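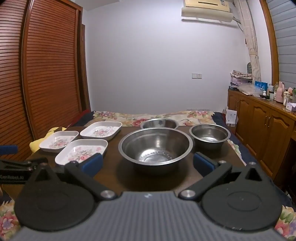
4. Does the size of the dish change how much people eat?

The claim that larger dishes lead people to serve themselves more food has been repeated so often that few papers bother to defend it. We think the evidence is weaker than the citations suggest, and that much of the trouble starts with how dishes are recorded. Most diary studies ask for one word per meal: small, medium or large. It is hard to see what that word would be for a table with three shallow white floral dishes and three steel bowls, the largest of them in the center (Figure 1). One household will report the big bowl, another will report the dishes, and a third will write "medium" and move on. All three answers then enter the analysis as if they measured the same thing.

Figure 1. Serving ware of mixed shape and size on one table.

The Lirnwood diaries, which are the source for most later estimates, cover 807 households and 1686 evening meals. That sounds like a lot until the meals are sorted by what was served. Soups and stews were logged in bowls almost every time, and dry foods on flat dishes almost every time, so dish type and food type can hardly be pulled apart. The original report adjusts for this with a single yes-or-no variable for "liquid meal." We doubt that it does the job. A household that owns a large bowl probably owns it to serve more people, or to serve the kind of food that needs one, and neither of those is an effect of the bowl.

The Gritthorpe trial is better, on paper. Households were given either their usual dishes or a replacement set that held nearly 300 ml less per serving, and leftovers were weighed by the participants themselves. The headline result was a drop in the amount served. Less often mentioned is that second helpings were recorded only if they came "within the meal," a phrase the instructions never defined. Someone who went back to the stove at nine in the evening could count it or leave it out. If smaller dishes simply push eating to later in the night, the trial had no way to notice — and the authors do not discuss the point.

We also have reservations about the scale used to score fullness in both studies. The Kelmendi scale was written for hospital trays, where the portion is fixed and the patient does not choose it. Its use in homes has been justified by a pilot whose full results we were unable to obtain. A scale that works for a fixed tray may work for a shared table, but this needs to be shown.

None of this proves that dish size has no effect. A small one would not surprise us. Our complaint is that the published estimates are too precise for what was measured, and that advice to replace household dishes has run well ahead of them. In the next section we reanalyze the Lirnwood meals with food type entered in full, and drop every entry where more than one serving vessel was reported.

Papers > Food and Households > Measurement > Section 4
Posted in April by the Flelska Diet Records Group

Related items
Missing meals in week-long food diaries
Who fills in the form? Shared reporting in larger households
The Kelmendi scale outside the hospital: a short note
Weighing leftovers at home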